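Blue bottle, wooden rack, happy me

I have been wanting to sort out the bottles and glasses since December, and this week I finally got into it. I love this job! Everything comes off the shelf and onto the black marble-look top (my favorite surface in the world, scuffs and all), and then I get to decide what deserves a spot near the wooden rack. The blue stuff got me excited all over again, because what a color.

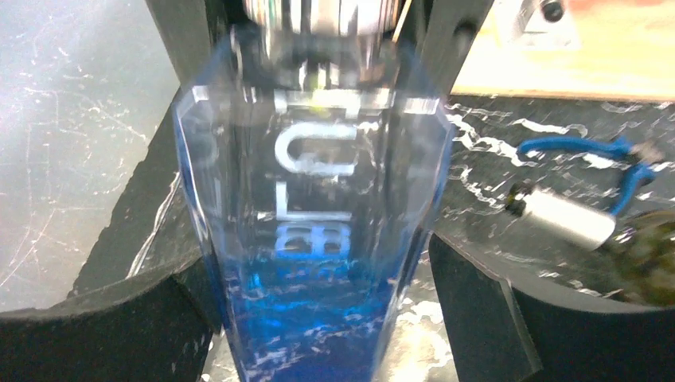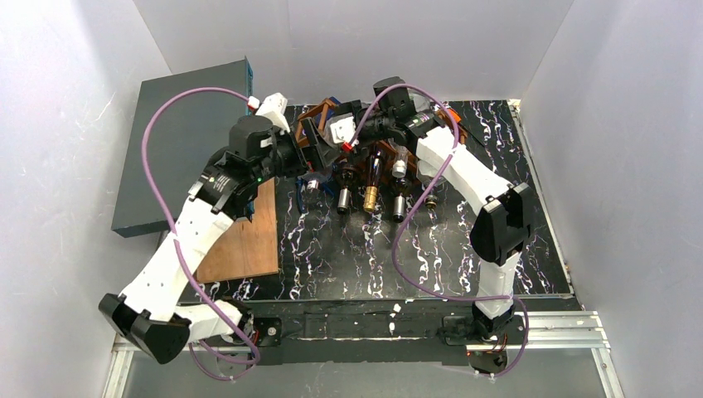
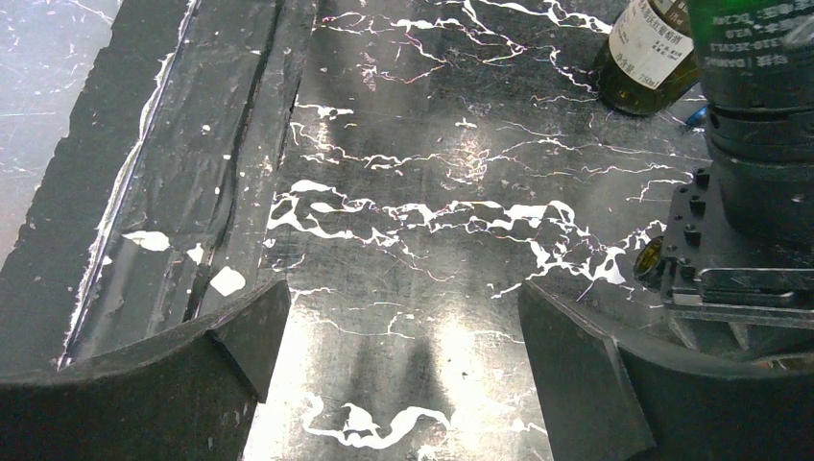
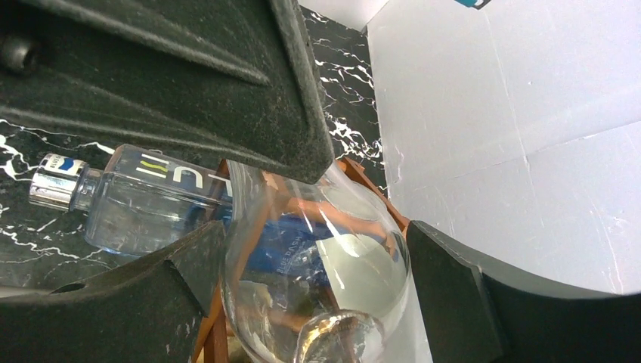 How do you get the cloudy film off the inside of a glass bottle?

Warm water, a good splash of white vinegar and a spoonful of uncooked rice. Swirl it hard for a minute, leave it overnight, swirl again and rinse until the smell is gone. Then stand it upside down to drain, and give it a whole day if the neck is narrow.

I got that trick from Edin Zupan, and I've used it on everything from tiny oil bottles to an 800 ml carafe that I had pretty much given up on. It came out so clear! Stemmed glasses I still wash by hand, one at a time, holding the bowl and never twisting the stem (I learned that one the sad way, twice).

Next up are the shelf liners. I have 9 of them to cut, and I'm torn between the plain gray from Skellska and a green stripe from Pristiletti that makes me grin every time I look at it. Probably the stripe. Okay, definitely the stripe!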